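Home | Briefings | Archive | Subscribe | Contact

The Holding Statement
Sep 12, 2025

When the apology needs an apology

A ferry company I'll call by its name, because it has already done the hard part of embarrassing itself, lost its booking system for most of a holiday weekend. Drestby Ferries had people standing on a pier with tickets that the gate didn't believe in. It took the company two days to say anything, and when it finally spoke it said it was "aware of reports."
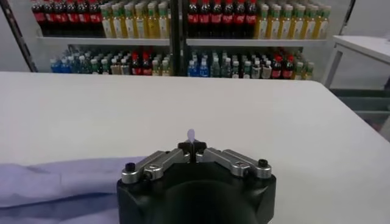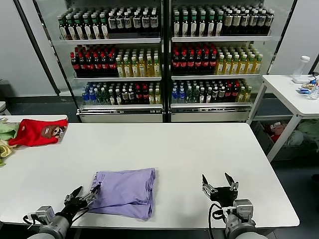

Aware of reports. I have been reading corporate statements for a living for longer than is good for a person, and that phrase still makes me want to lie down. The people on the pier were the reports. One family had made a reporting structure out of their suitcases and were sleeping on it.

The outage itself was dull. A supplier called Zorkik pushed an update, the update disagreed with the database, and bookings made since the previous evening vanished from the gate scanners. It happens. Customers will forgive a computer for behaving like a computer, especially if someone hands them a sandwich. What they remember is the silence, and then the tone of voice that ended it.

Let me walk you through the tone of voice.

The first statement ran to 933 words. I pasted it into a document to check, partly from professional interest and partly to put off doing my expenses. The word "sorry" does not appear. "Regrettable" does, attached to "circumstances," as if the circumstances had turned up drunk. The first piece of information a stranded passenger could use - that paper confirmations would be honored at the Ocampo terminal - is in the second-to-last paragraph, after a passage on the company's heritage. I would guess that very few people standing in the rain got as far as the heritage.

The second statement came the next morning and apologized for the first. I was ready to like it. Then I reached the line saying the company was sorry "if any customers felt uninformed." They did not feel uninformed. They were uninformed, and had been uninformed in a queue.

By lunch there was a third, correcting the refund address in the second.

I don't think anyone at Drestby is a villain. I have sat in those rooms. Somebody drafts a decent paragraph, plain and a bit raw, and sends it around. Legal removes the verb. Operations adds a sentence explaining that the fault was upstream. The person in charge of brand asks whether we can get the anniversary in. Six hours later the thing that comes out the other end has been approved by everybody and could not be understood by a single one of them if they were cold and holding a toddler.

Compare the hotel group Fernereo, which had its own bad night last December when the heating failed at its biggest property. Its first message to guests was three sentences long. The heating is out, we don't know why yet, come down to the lobby for blankets and soup. We'll update you at nine. At nine it updated them, and the update was that it still didn't know. I have a printout of that one. "We still don't know" is a terrifying sentence to send and a very soothing one to receive, and most companies would sooner eat the boiler than sign it off.

Fernereo had around 500 guests that night, and the complaints that reached the travel pages were mostly about the soup.

A few things to steal, if you have a statement template sitting in a drawer somewhere:

Get the useful sentence to the top. Where to go, what to bring, which number works. If your opening line could be moved to the end without anybody missing a boat, move it.

Promise a time for the next update and keep it, even with nothing in your hands. Drestby promised updates "as the situation develops," and the situation developed all over the pier for an afternoon without one.

Leave the supplier out of the first day. Passengers did not buy a ticket from Zorkik. They may be interested in Zorkik later, in the way one gets interested in the name of a dog that has bitten one, but while they're waiting they want to hear from the company on the side of the boat.

And read the thing aloud before it goes out, to someone from outside the department, preferably someone a little annoyed. If you find yourself slowing down and putting on a voice, there is a word in there that shouldn't be.

Drestby has now announced a "listening exercise," with a form. I filled it in. The form wanted my booking reference, which the system could not find, and offered me a free-text box of such modest size that I ended up writing "see pier." I received an automatic reply thanking me for my kind words.

The refunds, to be fair, have started to arrive. A reader who was on the Saturday crossing tells me hers came with a voucher for a further trip, valid on weekdays and not in summer. She hasn't decided whether to frame it.

Next issue: the out-of-office message as a crisis document, and why yours still says you'll be back in December.

14 comments | 31 shares

Recent briefings
- Who signs the letter? On chief executives and borrowed signatures
- "Out of an abundance of caution" and other things that frighten customers
- The press conference nobody should have held outdoors
- Dark websites: is yours still pointing at last year's phone number?
- Reader mailbag: recall notices we have loved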